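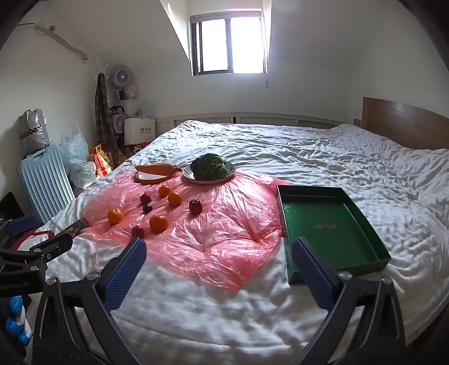 A hand-held gripper with blue finger pads, and toy food ready for picking up.

What does it cost to teach a robot to tidy up?

Quick one this week, lots to fit in!

Say your school wants a robot that can put fruit on a tray. You buy the robot, plug it in, done? Nope. The robot has to learn first. And learning needs kit. Kit needs money. So somebody has to write a list, called a budget.

A budget is just a plan for spending. What we need, how many, what each one costs. Add it up. Gulp. Cross some things out.

Let's try one. Pretend you have 2147 pounds.

Grippers first. A gripper is a robot's hand. The kind a person holds is handy becuase you can show the job yourself, over and over, before you buy a whole arm. The club at Clostell set aside 200 pounds just for spare finger pads. Pads get worn. Squashy ones go quickest.

Next, things to pick up. Toy carrot, oranges, plums, a tray, a couple of plates. Cheap! Karkau Primary spent 50 pounds on theirs and had change left over. Different shapes are good. A round orange rolls, a carrot doesn't, so the robot needs practise with both.

Then the boring bits. Boring but they cost money:
batteries and chargers
somewhere to keep all the recordings
a box to put it all in
repairs

People forget repairs. The Plarance library did, and waited 7 weeks for one tiny screw. No screws in the budget, see.

Buy or borrow? Borrowing is fine for a short project. Zwahlen lends out kits by the month, so if you only need one for February, borrow. If you want it all year, add up the months and check which is cheaper. Might suprise you.

Your turn. Pick a job for a robot at home. Socks in a drawer, maybe. Write down everything it would need to practise with, then guess the prices, then ask a grown-up how close you got.

New words: gripper, budget, spare, repair.

Next time: how robots see.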